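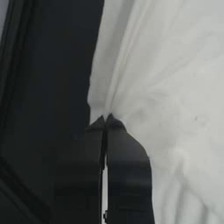
Chapter 4
The Second-Hand Rack: How Clothes Get Old Enough to Be Good

There is a stretch in the life of every garment when it is simply out of date. It has stopped being new and it hasn't yet become vintage, and during those years it can't be given away. Shoulder pads went through it. So did the bubble skirt, twice.

This chapter is about what happens next. Who decides that a brown suede jacket is no longer your uncle's mistake and is now worth 300 dollars? Dealers would like you to think it takes a trained eye. Some of it does. A fair bit of it is storage.

We begin in Dridton, where Kazimír Rusnák opened a shop called Patau with 129 garments and a very small change room. His first price tags were guesses. By October he had learned that customers would pay more for a coat if it hung alone, and more again if he seemed reluctant to part with it. We will come back to his account books in Section 4.3, along with the matter of the velvet capes.

Plain clothes have their own place in this trade. A basic tee has almost nothing to date it, so buyers fall back on small clues: the width of the collar, the stitching at the hem, the feel of the cotton. Entire arguments have been had over a single seam.

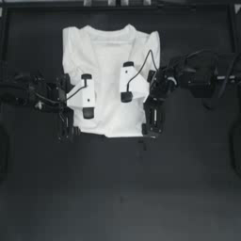

Figure 4.1 White T-shirt with ribbed crew neck and short sleeves.

Shahzad Mirani, a collector whose wardrobe runs to around 2,000 pieces, takes a harder line. In his view nothing is vintage until the person who first wore it is embarrassed by the photos. It's a colourful rule — and a tough one to apply at an estate sale — but keep it in mind as you read.

Terms to know before you start: deadstock, reissue, provenance, grading.

4.1 Old, Used or Vintage?

The three words are used as if they meant the same thing, mostly by people selling something. "Used" tells you a garment has had an owner. "Old" tells you its age, though only loosely. "Vintage" is a claim about value, and it should be read with one hand on your wallet.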